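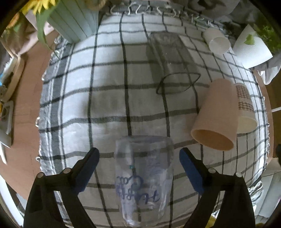 Jukholm cup scheme claims 98 per cent return rate, but the sums are missing

Home News Local Business Food Opinion Letters

1 January 2019

Gopinath Kotian

Jukholm's borrow-a-cup scheme has been declared a triumph by the firm that runs it. Customers pay a 50p deposit at the till, drink their coffee and hand the cup back at any café that has signed up. Jeda, which supplies and washes the cups, says 98 per cent of them come home.

It is a lovely figure. Where it comes from is harder to pin down.

The company's report on the scheme runs to 36 pages, a good many of them taken up with leaf patterns and quotes from happy customers. The return rate appears three times. The number of cups lent out does not appear at all, and neither does the number lost. Asked for both, a spokesman said the details were "commercially sensitive" and pointed us back to the report.

Consuelo Arriaga, who took part from July at her café on Rathjen Street, was sent 100 cups to start with. She has asked for more twice.

"If nearly all of them are coming back, I'd like to know where they're going," she said. "I'm not against it. People like the idea. But I still keep paper ones under the counter and I still get through them."

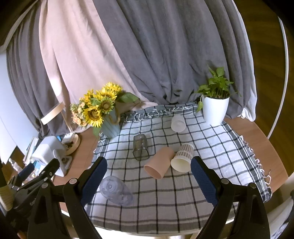

Part of the trouble may lie in what counts as a return. Under the rules, a cup is marked as returned once the deposit is refunded. Cups that customers simply keep are treated as "sold" after a set time and dropped from the reckoning. On that basis almost any scheme would do well.

Jeda defended the method. Győző Erdős, its head of operations, said a customer who keeps a cup is probably using it at home, and that this was "a good result for everybody". He did not say how the firm knew. A cup at the back of a cupboard saves no waste, and the deposit stays with Jeda.

The council, which put money into the launch, has yet to say whether it will pay for a second year. Councillor Jayanthi Fernandes said she wanted to see how much café rubbish had been collected before and after the scheme began. Those figures exist, she said, but have not been put side by side.

Neighbouring Corkon is due to start its own version in the spring with the same supplier. Its leaflet already quotes the Jukholm return rate, on the front, in large green type.

Shares 36 | Comments 50

Related
Corkon market traders ask for later closing
Are paper straws any better? We ask the cafés
Bin rounds: what changes in the new year
Rathjen Street parking bays to stay, says council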